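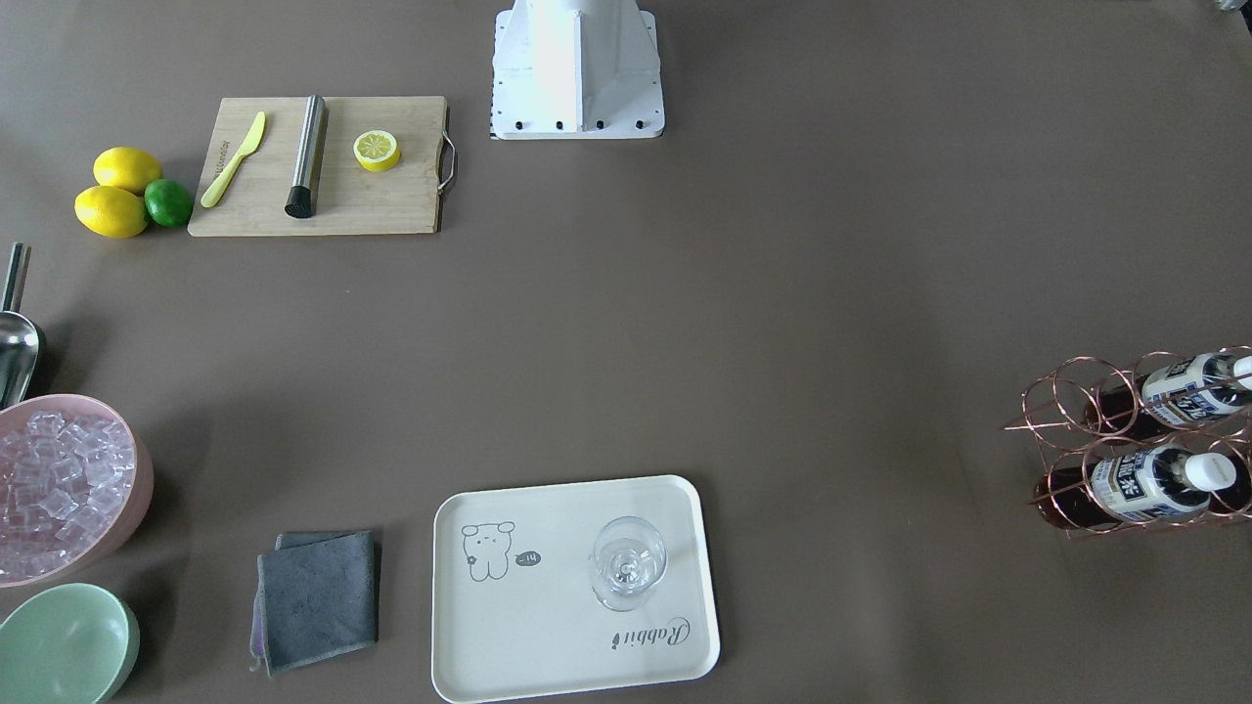 Arm drops the muddler partway through the pour routine, and now it won't home

Posted by Szabolcs Nyitrai, 26th May

Hello everyone, and sorry in advance for the length of this one! I've been teaching a two-arm setup to make a simple lemon drink, mostly for the fun of it and partly for our open evening in November. The cutting board with the lemon slice is over by the base, the ice and the scoop are down the left side, the glass stands on my bear tray (a present, and I'm very fond of it), and the bottles lie in the copper wire rack on the right. The middle I keep clear for the arms to work in.

For weeks it all went along nicely. Then last night the left arm picked up the muddler, lifted it, swung toward the tray and simply let go about halfway. It landed on the mat and rolled, thank goodness, and the glass was fine. I put everything back and tried again, and the same thing happened at very nearly the same point. On the third try the arm stopped dead with error 434, and since then it refuses to home. It twitches, thinks about it, and gives me the same number again.

I'm running the Bramemis controller with the stock Rajan fingers. I haven't changed the program, but I did move the wine rack a little closer to the middle over the weekend and re-saved the bottle positions afterward. Could that have anything to do with it? I'd also like to know if it's safe to push the arm home by hand, as I really don't want to strip anything.

Parnham

Hi Szabolcs, what a nice project, and I do like the bear. Please don't push it while it's powered! Hit the stop, switch off at the wall, and give it a minute. Keep a hand under the forearm when you cut the power, in case the joint sags on you.

On my Bramemis, 434 was a joint current limit, meaning the arm was working harder than it thought it should. I'd look at the cable before anything else. Mine had a gripper lead that ran a bit short past the elbow, and every time the arm swung out it tugged the plug just enough to lose the signal. The fingers relaxed, down came whatever it was holding, and then the cable caught behind the joint and the whole thing faulted. Dropping at the same spot twice sounds very much like that to me. With the power off, move the arm slowly through the swing and watch the lead the whole way. If it goes tight, you've found it. I gave mine more slack, put a new tie on it, and it has behaved ever since.

Also, take the glass away while you test. Use a plastic cup, and run at 30 percent speed until you've had a good many clean passes.

Brostico

same error here, restarted 2 times and it went away. never found out why

Rajan_fan_40

Parnham is right about the cable, but I'd check the re-saved positions too. Saving the bottle positions can overwrite the waypoint the left arm passes through if both use the same name, and then it takes a wider swing than before, which would pull on a short lead that used to be just long enough. Open the position list and compare it with your backup, if you kept one. Muddlers are also slippery things to hold, mostly smooth metal, so wipe the finger pads with a damp cloth and let them dry before you blame them.

Once it homes, I'd teach the rack and the left arm's path again from scratch, with the lemon, the ice and the glass all put away. Do let us know how you get on!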